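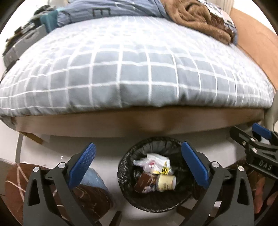

Cardboard Tube Marble Runs

We have been saving paper towel tubes since March. I keep them in a grocery bag on the back of the pantry door, and when the bag won't close anymore we have a marble run weekend. My son is six and my daughter is almost four, and this works for both of them, which I can't say for most of what I plan.

What we used

Paper towel tubes and toilet paper tubes, as many as you have
Painter's tape
Kid scissors, plus a big pair for the grown-up
Washable paint and brushes
Marbles (large pom-poms if you have a child who still puts things in their mouth)
A muffin tin or plastic bowl for the end

Painting the tubes

We painted on Friday after school so everything would be dry by morning. I slid each tube over an upright wooden spoon stuck in a lump of playdough, and they painted all the way around without having to hold it. My daughter mixed every color into brown by the third tube and was happy with it. My son did stripes, then wrote numbers on his so he could put them in order. He skipped 11 because he doesn't like how it looks.

If you want to skip the paint, markers are fine. Stickers are fine too, though they make the tape peel.

Cutting

I cut half the tubes lengthwise to make open chutes and left the rest whole for tunnels. The open ones are better for little kids because they can see where the marble gets stuck. Cut a notch in the side of a whole tube and you can feed a chute into it. My son worked out that a notch at the top slows the marble down less than one in the middle, so we recut a few.

Taping it up

We used the side of the refrigerator. A sliding glass door is good too. We tried a painted wall at our old apartment in Stostdale and took some of the paint off with the tape, so test a corner first.

Start at the top and add one piece at a time, and run a marble after each piece. When we put up the whole thing before testing, there were four problems at once and the kids lost interest while I fixed them. I let my daughter be in charge of dropping the marble and my son be in charge of tape. They switched once, at his suggestion.

The longest run they built used nine tubes and ended in the muffin tin. After that they wanted to know which cup the marble would land in, and that turned into its own game until dinner.

Other things to try

Stack blocks under the chutes and build it across the floor. Line one chute with felt and leave another bare, and race them. Add a bell at the bottom.

The run stayed on the fridge for most of a week. Some of the tubes got bent and went into the recycling, and the good ones are back in the bag.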